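Intro to Theater Production
Week 6 notes: reading a two-hander before you rehearse it
October 2026

Hi all. I talked too fast last week, so I'm typing up what I meant to say about plays with two actors in them, plus a few things that came up afterward in the hallway. Bring these with you next time, along with your marked-up copy of Medeiros.

For anyone who missed class: Medeiros is the one-act we're using all the way into November. A landlady, Ita, and her lodger, Brosinska, spend one evening deciding whether he can stay on through the winter. Nobody else comes in. The phone rings once and she doesn't pick it up. The title is the name of the previous lodger, and we never meet him, though they talk about him so much that you start to feel he's in the next room.

Start with the entrances and exits
With a big cast you get a new energy every few pages just because somebody walks in. With two people you get almost none of that. Go through the script and mark every time one of them leaves the room, even for a glass of water. In Medeiros that happens only 2 times, and both times it's Ita who goes. I'd want to know what Brosinska does while he's alone. The script gives him one line of stage direction the first time and nothing at all the second, so that's your job (and a nice one, I think!).

Who is asking for what
Write the want in the margin in plain words, using a verb you could do to another person. "He's sad" is no help to an actor at seven in the evening. "He's trying to get her to say it first" is. I changed my mind about page 14 three times when I did this, and I still have all three versions in pencil.

Silences
Pillitz, which is the other script in your packet, has far more pauses written in than Medeiros does, and people tend to play them all the same length. Please don't. Some are a person thinking and some are a person refusing to answer, and a couple of them are just there so the audience can catch up. Read it out loud with a friend and you'll hear the difference pretty fast.
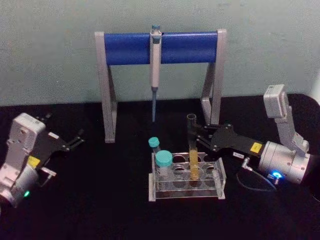 Afia Frimpong wrote to me after class that she thought I was being unfair to Pillitz, and that if every pause gets its own private meaning the actors end up performing the pauses and forgetting the lines. Her suggestion was to run a scene once with no pauses at all, then put back only the ones you missed. I like this a lot and we're going to try it on Monday with the breakfast scene.

Space
A studio with 400 seats and a house with 700 ask for different things, even from the same two actors. In the bigger room a small turn of the head gets lost past the middle rows - you may need the whole body. Think about where the furniture puts them, too. If they're both sitting down by page 3, you'll be fighting that sofa all night.

For next time
Pick one page from either script and write up the wants for both characters, line by line. Then write me a short director's note on the same page, 586 words at the very most (an old limit from a program I once wrote for, and I've kept it out of habit). Typed, please - my eyes are not what they were. Breakfast scene readers, see me at the start of class.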